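"Ask it to do the thing twice": a sceptic at the Dewan open day

By a staff writer
December
Shares 50 | Comments 2

Kavinda Pramanik had been on his feet since eight in the morning and had answered the question about jobs, by his own guess, more often than any other. He runs the demonstrations at Dewan, the assisted-living test flat above the old Funorport depot, and he was friendly about it. I had come to ask the same question, so I put it away and asked what the robot was bad at.

"Bathrooms," he said. "Kitchens get all the attention. Bathrooms are small, everything shines, and people keep their things on narrow shelves with other things in front."

The flat had 312 visitors booked in for the day, most of them from care providers. They came through in small groups, were given coffee in a paper cup and were shown a short film with a lot of piano in it. The film promised "a helping hand in every home". Pramanik did not write it and pulled a face when I read the line back to him.

"I would have said a slow hand in some homes," he said. "But they didn't ask me."

He was less modest about the task list. Dewan says its system has been taught 386 household jobs. I wanted to know what counted as a job. Is picking up a bottle one job, and putting it down another?

"Sometimes, yes," he said, after a pause. "It depends who is counting. If you are comparing us with Lovholm you should ask them the same thing."

I did ask Lovholm, a rival outfit, and had no reply. That leaves the number standing on its own, and I don't think it should impress anybody who is about to sign a lease.

The bathroom was the last stop, with a pale grey wall, a white shelf of bottles and a basin with a chrome tap. Pramanik likes to let people look at the gripper with its two fingers open before he talks about what it can do.
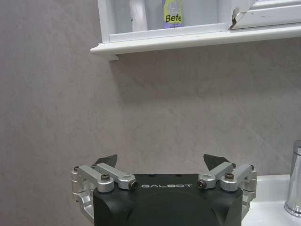
What it would cost

Nobody at Dewan would give me a price. Pramanik said it was above his pay grade, then said that a flat in Plavitz was due to have one on trial in the spring, and that the family there would not be paying.

"Come back when they've had it for a while," he said. "Talk to them when I'm out of the room. And if anyone shows you a robot doing something clever, ask it to do the thing twice."

I told him I would hold him to the Plavitz visit. He wrote his number on the back of my coffee cup.

Contact the newsdesk | © All rights reserved | Back to top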